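Folding Arm on a Kitchen Table: Final Report
Kenna Chisholm, with Kanchan Awasthi
Drastside Shared Workshop, March

1. What we set out to test

The kit page for the Sorkix arm says a beginner can have it folding cloth in a weekend. We doubted this, and after a term with it we still do. Our goal was smaller: pick up one edge of a cloth, carry it over, and let go without dragging the rest along. We gave ourselves 400 attempts and got through 347 before the grant for bench time ran out.

2. Build

The arm went together without much trouble. The wrist bracket is our own, printed at Drastside on the Tennant printer, and it took four versions because the first three flexed under load. All parts together came to $1,580, which is a lot for something that folds slower than a tired teenager. Kanchan wrote the control code. I did the wiring and most of the complaining.

3. Working surface

We ran everything on a home table with an ordinary tablecloth over it. Several videos from other groups use a taped-down mat, and we suspect a good part of their success rate comes from the tape. A loose surface cloth can ripple, and a ripple looks a lot like an edge to our detection code. The printed grid made this worse in some runs, as the code would follow a bent white line and report it as a fold.

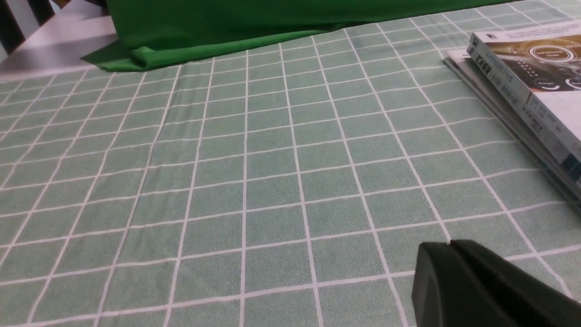
Kanchan argued for switching to a plain surface after the first 40 attempts. I was against it. If the method only works on a blank table, the report should say so, and we would never have learned that by changing the table. We kept the grid.

4. Results

I am not going to give a single success rate. We changed the grip threshold twice along the way, so the early and late attempts are different experiments. The late ones were better. I can't say how much of that was the code and how much was us getting better at laying out the cloth, and we didn't log the starting layouts carefully enough to find out.

5. Next time

Log the layout. Have someone outside the team place the cloth. Fix the threshold before attempt one.

Related reports
Sutico Gripper Pads: Do They Wear Out?
Line Follower on Carpet
A Second Look at the Plant Watering Rig

Contact the workshop desk | © Drastside Shared Workshop | Back to top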